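양팔 로봇 연질물 취급 작업지침 개정… 파지 해제 조건 명문화

칼소프(Calthorpe)가 양팔 로봇의 연질물 취급에 관한 내부 작업지침을 개정해 10월부터 혼넘(Hornum) 시험동에 적용한다고 밝혔다. 적용 대상은 가방, 의류, 포장용 천 등 형상이 고정되지 않은 물품을 두 개의 그리퍼로 다루는 공정이다. 상자와 용기 등 경질물은 기존 지침을 그대로 따른다.

개정의 핵심은 파지 해제 조건이다. 종전 지침은 목표 위치 도달 여부만으로 그리퍼 개방을 허용했다. 개정판은 물품 하단이 작업면에 닿았다는 신호와 양팔의 정지 신호가 모두 확인된 뒤에만 개방하도록 규정했다. 한쪽 팔만 물품을 잡고 있는 구간에서는 반대쪽 팔의 접근 속도를 별도로 제한한다.

개정 작업은 비달(Vidal)의 공정안전 담당 로맹 사바티에가 총괄했다. 그는 "천은 잡은 지점과 하중이 걸리는 지점이 다르고, 드는 동안에도 그 관계가 변한다"며 "경질물 기준의 파지력 상한을 그대로 쓰면 봉제선이나 부속이 손상될 수 있다"고 설명했다.

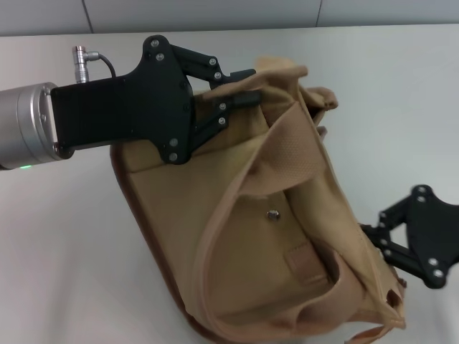
파지 위치에 관한 조항도 신설됐다. 가방류는 끈이나 장식 부속을 단독 파지점으로 쓸 수 없으며, 몸판 원단 또는 입구 가장자리를 우선 파지점으로 지정해야 한다. 금속 단추가 달린 물품은 그리퍼 끝단과 단추의 접촉 여부를 사전에 점검하고, 접촉이 불가피하면 해당 품목을 수동 공정으로 돌린다.

작업면 기준도 바뀌었다. 작업대 상판은 무광 단색으로 하고, 작업 중인 물품 외의 공구나 포장재를 올려 두지 못한다. 팔에 연결된 케이블은 최대 굴곡 자세에서도 물품과 닿지 않도록 여유 길이를 조정하고, 교대 시마다 커넥터 체결 상태를 기록해야 한다. 그리퍼 링크의 나사 풀림 점검은 교대당 1회에서 2회로 늘었다.

지침 초안은 베스테드(Besstead) 시험장에서 먼저 검증했다. 칼소프에 따르면 검증에는 총 376회의 취급 기록이 쓰였고, 이 가운데 232회가 가방류였다. 나머지는 의류와 포장용 천이다. 품목별 손상률은 공개하지 않았다.

운전원 교육 조항은 막판까지 조정을 거쳤다. 초안은 원격 조작 경험이 있는 인원의 교육을 면제했으나 최종안에서는 면제 규정이 삭제됐다. 모든 운전원은 비상정지 후 재기동 절차를 포함한 실습 과정을 이수해야 하며, 이수 기록이 없으면 단독으로 설비를 운전할 수 없다.

비상정지 시 그리퍼의 거동은 이번 개정에서 통일되지 않았다. 정지 직후 파지를 유지할지, 힘을 줄여 물품을 놓을지는 품목별 위험성 평가에 따르도록 했다. 현장 적용을 맡은 킬리앙 물랭은 "손이 끼인 경우와 물품만 들려 있는 경우를 하나의 동작으로 처리할 수 없다"며 "평가서에 선택 근거를 반드시 남기도록 했다"고 말했다.

기존 설비에는 유예 기간이 주어진다. 작업면 접촉 신호를 받을 수 없는 설비는 유예 기간 동안 운전원이 접촉을 육안으로 확인하고 개방을 승인하는 방식으로 운영할 수 있다. 이 경우 승인자와 승인 시각을 작업 기록에 남겨야 한다. 신규 설비에는 유예가 적용되지 않는다.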